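Print
E-mail

Filed under: Home > Laundry & Clothes Care

The shirt at the bottom of the pile

Birsen Canpolat folds at the same time every evening, at 8, once the plates are done. She has run the kit room at Negri, an amateur sports club with two pitches and a clubhouse, for long enough that she no longer looks at her hands while she does it. Last season 2,155 shirts went through the machines there. Most were red.

"People think the washing is the job," she says. "The washing is a button. The job starts when you take it out."

Knitted sports tops and polo shirts are awkward things to fold. The fabric slides, the collar is heavier than the body, and the sleeves go their own way. A cotton work shirt will hold a crease while you turn to the next one. A jersey won't, so the surface underneath matters more than you might expect. Canpolat used a varnished table for years and was always chasing shirts across it. She now folds on a padded one covered in cloth, and the fabric stays where she lays it.

Her method is short. Pick the shirt up by the shoulders and give it one shake. Lay it face down, with the collar furthest from you. Smooth from the middle towards the side seams, bring in each side with its sleeve turned back, then fold the hem up to the neck. Buttons are done up first on a polo, the top one at least.

Estíbaliz Bermúdez, who repairs clothes from a small shop called Grarnska, sees what happens when shirts are left in a heap. Collars are the usual trouble. A ribbed collar that dries bent over will keep that bend, and a contrasting trim shows it more than a plain one. She tells customers to pull the collar flat while it is still damp and to dry the shirt on a hanger if there is room.

She is less strict about ironing. "Inside out, cool iron, and keep off anything printed," she says. For striped cuffs she presses down and lifts, as pushing the iron along can stretch the rib.

Both women agree on red. It gets washed alone, or with other reds, for at least the first few times, and longer if it has white parts. Canpolat keeps a basket for it by the door, and in January, when the pitches at Negri are at their muddiest, she empties it up to two times a day. 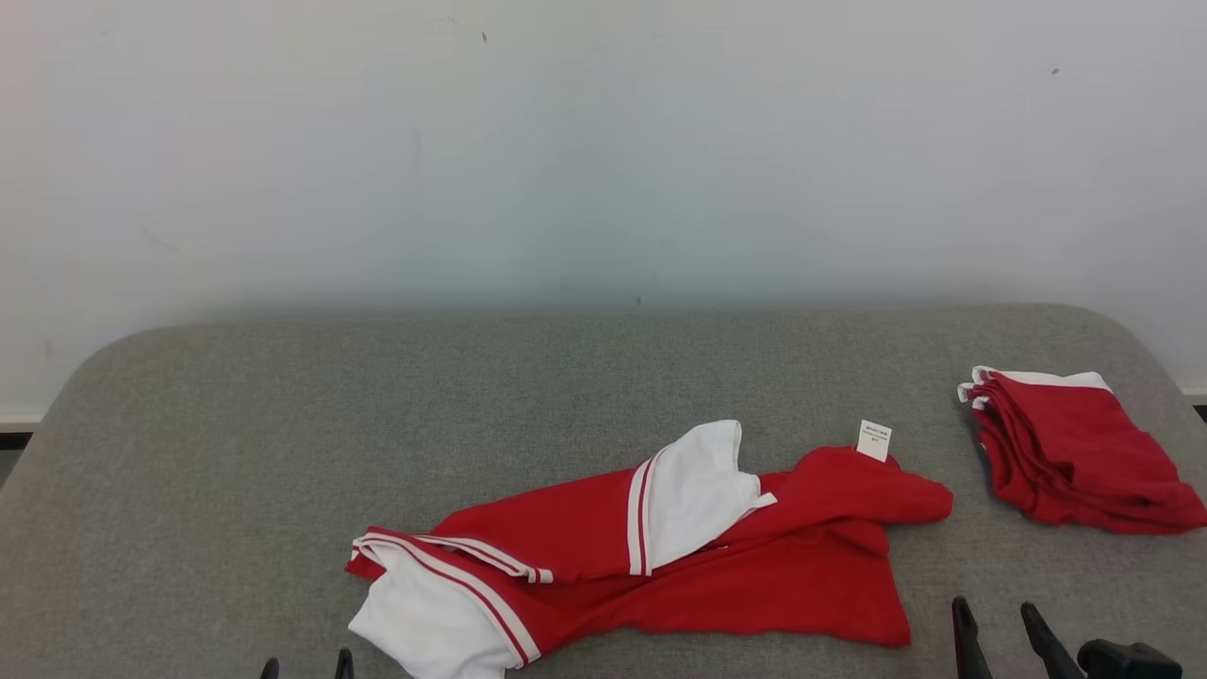

Should a polo shirt be folded or hung?

Either will do. Fold it if drawer space is easier to find, and fasten the top button first so the collar keeps its shape.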